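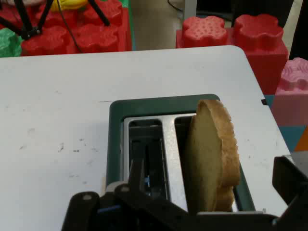 Photo: Chibuzor Tijani / Drakbridge

Work > Open calls > Reviewers

Last updated November 9, 2021

Reviewers wanted: good practice for robots handling household appliances

Drakbridge is looking for 5 people to review our draft rules for robot arms that work with small kitchen appliances. The toaster section comes first. It deals with gripper clearance, when an arm may reach toward a slot, and who may restart it after a stop.

You don't need to be an engineer. We want people who have run, repaired or inspected machines and who read instructions closely. Experience writing lab safety rules is useful – so is experience following bad ones.

Reviewers read two drafts, send written comments and join one call in February. All work is remote. The fee is $1,703, paid when your second set of comments is in. You may not review if you are employed by Rerneck, our test partner.

To apply, write one page on a rule you would change at your workplace and send it to Carla Geagea at the Drakbridge office. Questions about the drafts go to Garba Jibrin.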